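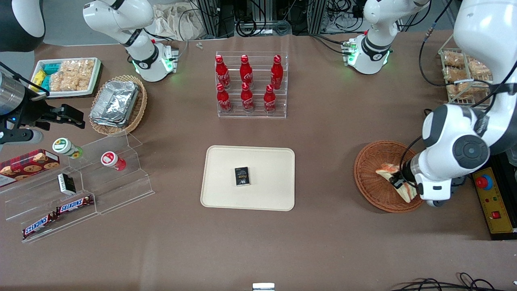

The Steka two-arm counter unit at a mixed snack station.

Steka Counter Unit

Supplied by Fandik

The Steka is a two-arm unit for small shops, staff canteens and reception counters where packed food is set out and handed over on trays. It works from an ordinary table, and stock may stay in the baskets, racks and stepped stands already in use. No special packaging or labels are required.

Each arm carries its own gripper and wrist camera. The arms may be assigned separate areas of the table or share one, and the work area can be set up to 152 cm wide. An order of up to 30 items may be entered at the start of a shift and changed at any time before picking begins.

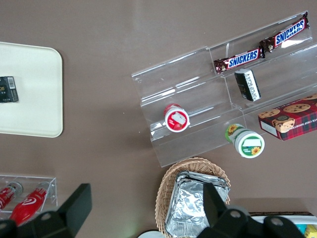 Benito Goicoechea writes from the Gurnesach site that the unit was easy to set up, but that his staff would have liked clearer guidance on moving a stand once its position had been saved. The handbook now has a section on this subject, and existing customers may request a copy free of charge.

Soft and wrapped goods

Grip force is set separately for each product. Sandwiches, rolls and other soft goods should be entered under the "light" setting, which also lowers the speed of the arm. The heaviest single item permitted is 800 g.

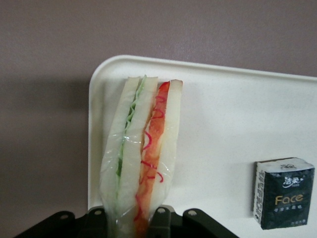 Wrapped sandwich held in the gripper at the tray.

Supply and support

The price includes delivery, fitting and two days of staff training. The guarantee runs for 2 years and covers both arms, the grippers and the control box. Gripper fingers are treated as wearing parts and are sold in pairs.

Viewings may be arranged at our Sotomayor showroom. Please state the size of your counter and the goods you intend to handle when making a request.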